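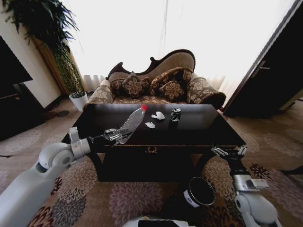 Osman Guest House – Housekeeping Desk, Skerkton

Ticket 312: Parlor table clearing, two-arm unit
Status: Open
Priority: Low (not my choice)
Opened: November 9, 2023

Problem as reported: Umis says the unit will take over clearing the front parlor so our staff have time for the bedrooms. So far one of us stands in the doorway the whole time it runs. Please log that as staff hours. It is missing from the Umis sheet.

What the unit is meant to do: pick bottles, cans and used tissues off the coffee table and put them in the black bin on the carpet.

Tried so far:
1. Restarted the unit before the morning run. No change in speed.
2. Moved the bin closer to the table. Slightly better reach, but guests now have to step around it.
3. Asked for the drop point to be set again. Umis did this remotely and closed the ticket. I reopened it.
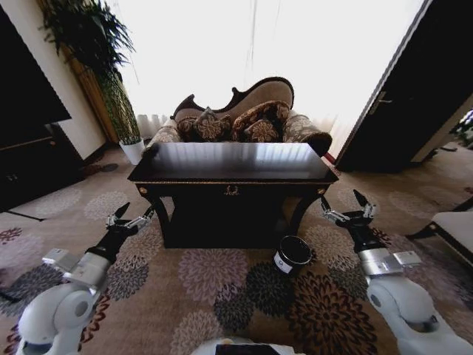

Clearing the top is one line on our parlor card. The card has 7 lines, and the other six are still done by hand – cushions, carpet, curtains, plants, door handles, wiping down. A cleared table is not a clean table, and a black gloss top shows every smudge.

Reply from Umis: "Unit is within target. 80 percent of items placed without help."

My answer: who picks up the rest? That person needs to be on the schedule.
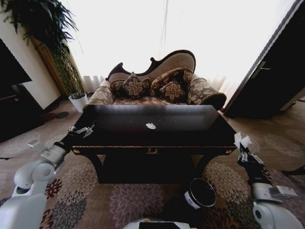

Tissues are what I would like tested properly, on this table and with our bin. The Skeninmont house was told theirs would be sorted by an update and they are still waiting.

Requested before this is closed:
– a written list of who does what in the parlor
– no cut to evening hours before December
– wiping stays on the card as a paid task

Next update: waiting on Umis.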